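Search this site Enter keywords Go

Preparing and Loading Bamboo Steamers
Kitchen Practice Guide, Sisidora School of Home Cooking

This guide sets out the method taught at Sisidora for preparing bamboo steamers for buns and other filled doughs. It applies to stacking baskets of any diameter, including those finished with plastic bands at the rim. Students are asked to read it through before the first steaming class.

What you will need

Stacking bamboo baskets with a lid
A pot or wok that supports the lowest basket firmly
Perforated paper liners, or clean woven cotton cloth
Dough, shaped and rested
A timer and a pair of dry oven mitts

Step 1. Inspect and rinse the baskets

Check each basket for split slats, loose bands and dark spots. A basket with soft or blackened bamboo should be withdrawn from use. Rinse the remaining baskets in plain warm water and wipe them with a clean cloth. Dish soap is not to be used, as bamboo absorbs it and may pass the taste to the food.

New baskets should be steamed empty for 20 minutes before their first use. A slight smell of cut grass is normal at this stage and fades with washing and airing.

Step 2. Stack the tiers and fit the liner

Set the baskets on a level, dry surface and stack them without forcing. Each tier should rest evenly on the one below. If a tier rocks, turn it a little until it settles.

Place one liner on the floor of each basket. The holes must remain open so that steam can rise through the whole stack. A liner may curl slightly at the side wall, and a little bare bamboo at the edge is acceptable, provided that no dough will rest on it.

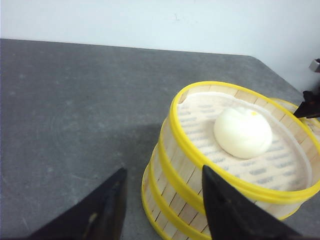 Halvard Moen writes that he gave up on paper after two batches of buns tore on the bottom, and that brushing the liner very lightly with oil solved the problem for him. He asks whether the same should be done with cloth. The school's advice is that cloth should be dampened and wrung out well. Oil is difficult to wash out of a weave and will turn stale in storage.

Step 3. Load the baskets

Arrange the pieces with at least two fingers' width between them and the same distance from the side wall. Filled buns expand considerably, and pieces that touch will tear when they are separated. Place the largest pieces in the lowest tier, where the steam is strongest.

Where cloth is used, draw it smooth before loading. Small creases near the rim do no harm – creases under the dough leave marks on the base and hold water. Rounded pieces should be set down with the smooth side up and then left alone, for dragging them across the weave will pull at the skin.

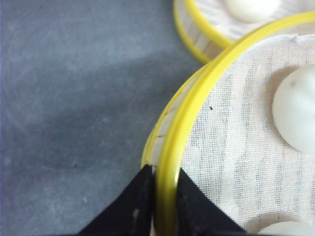

Step 4. Steam and rest

Bring the water to a steady boil before the baskets are placed over it. The water must stay below the lowest tier at all times. Cover the stack and steam medium buns for 17 minutes. Do not lift the lid during this period.

Turn off the heat and wait roughly 2 minutes before opening. Lift the lid away from the face, tilting it so that the collected water runs off to the side – it should not drip onto the buns.

Step 5. Clean and store

Discard paper liners after one use. Wash cloth in hot water without fabric softener. Brush the slats with warm water, paying attention to the joint beneath the rim, and stand the baskets on edge until they are fully dry. Baskets must not be stored in plastic bags or closed tubs.

Questions about this guide may be addressed to Pornthip Duangkaew at the school office. The next steaming class will be held in November.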